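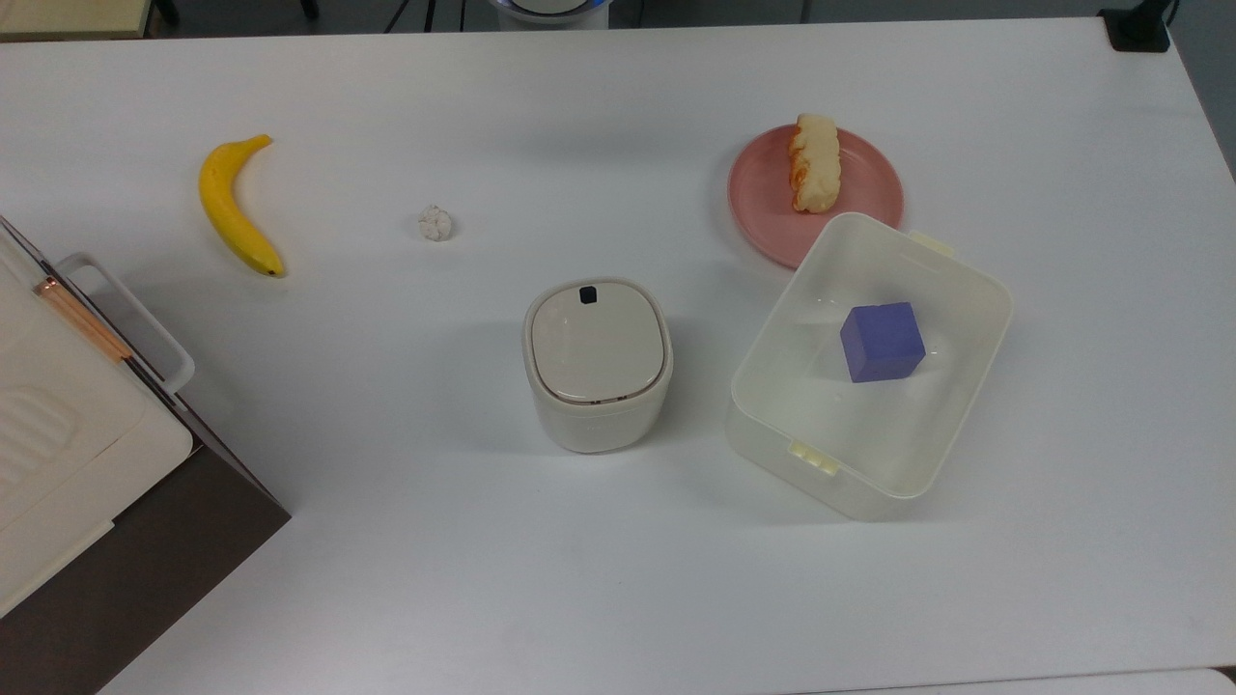 2 January 2021: the big sourdough comeback

Well, the starter is alive. I had pretty much given it up for dead over Christmas. It sat at the back of the fridge with that gray water on top, smelling like nail polish remover, and I came very close to washing the whole jar down the sink and pretending I'd never had one. But Leonie Partington gave me that starter back in August and she asks after it every time we talk, like it's a nephew of hers, so I poured off the gray stuff, kept a spoonful and started feeding it again. Flour, water, stir, wait. Two days of absolutely nothing. Then this morning I came down in my socks and it had climbed right up the jar and was pushing at the lid!

So I baked. I know, I know, I said I'd take down the tree today. The tree is still up.

I went for 75 percent water, a bit wetter than I usually dare, and used the last of the rye that Lalit Pal dropped off before the holidays. The dough was a mess for the first hour. It stuck to my hands, my sleeve, the faucet and (somehow) the phone, which rang right in the middle of things. It was Mom, wanting to know if I still had her good casserole dish. I do still have her good casserole dish. I told her I'd look.

After the third round of folding it finally started to feel like something, all stretchy and smooth, and I got that silly proud feeling you get when it lets go of the bowl in one piece. I let it sit by the heater for 5 hours and read almost all of my library book. It's the one about the lighthouse keepers and I'm pretty sure the brother did it, but there are 77 pages to go and they've just brought in a cousin, so who knows.

The oven is still running hot on the left side. I've been meaning to get somebody out to look at it since forever and I keep putting it off because the last guy charged me just to tell me it was an old oven. I turned the pot around halfway through and that helped some. One side of the loaf still came out darker, nearly black along the ear, but I like it that way. Cut it too early, of course. The middle was a tiny bit gummy and I ate two slices standing up with butter and salt, then another one with the marmalade from my sister, and that was lunch.

Called Leonie to tell her. She was so happy! She says I should be feeding it twice a day for a week now and that rye is fine but not to spoil it. She also says she's going to try bagels again, after what happened last time, and I said I'd come over and be in charge of the boiling if we can do it out on her porch. We'll see. It's supposed to snow.

Lalit gets half the loaf tomorrow. I'll leave it on his step in a dish towel and text him from the car. I owe him for the rye and also for the jump start, and he won't take money for either one.

Other things: the hall light is flickering again. I wrote three thank-you cards and can't find the stamps. Need more flour, dish soap, a birthday card for Dad. Wore the new slippers all day and they're a little tight across the top but so warm.

Going to feed the starter once more and then bed. Casserole dish is in the cupboard over the fridge, by the way, behind the roasting pan. I'll call Mom in the morning.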